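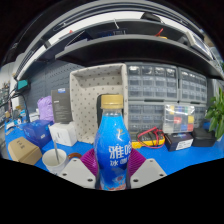
Please stop telling small creditors to "just file the form"

I do the books for a small packaging supplier in Jirkcombe, and when our customer Vikholm went under in February I learned more about insolvency than I ever wanted to know. Vikholm owed us $1,252. I know, I know, that's a rounding error to a bank! To us it was a fortnight of someone's wages.

So I did what everyone says and lodged a proof of debt. The form is 6 pages long (I've filled in shorter mortgage applications) and it wants you to know whether you're secured, unsecured, or claiming some sort of retention of title over goods you've already delivered. I had no idea. I rang the liquidator's office, got put through to a very pleasant person, and was told they couldn't give me advice. Fair enough, they don't act for me. But who does? A lawyer would have eaten the whole debt before lunch.

Meanwhile Cleltix, which leased Vikholm its machinery, had lawyers at the first creditors' meeting and had registered its interest years ago. Good on them, I say. They read the rules and played by them. What bothers me is that the rules assume everyone has a Tapsell & Co. on speed dial, and most of the people in that meeting were tradies and suppliers who'd taken the afternoon off work.

My view is pretty simple. If you're owed a small amount, there should be a short form, two pages at most, in ordinary English, and someone independent you can ring for up to 30 minutes without being billed for it. I'd happily see it paid for out of company registration fees. People will grumble about the cost, and maybe they're right that it would be fiddly to set up, but we already pay for it in hours spent hunched over forms at the kitchen table.

We changed our own terms after all this, by the way. New customers pay a deposit now and there's a retention clause on every invoice. As for the Vikholm money, the last letter said to expect a further report in due course.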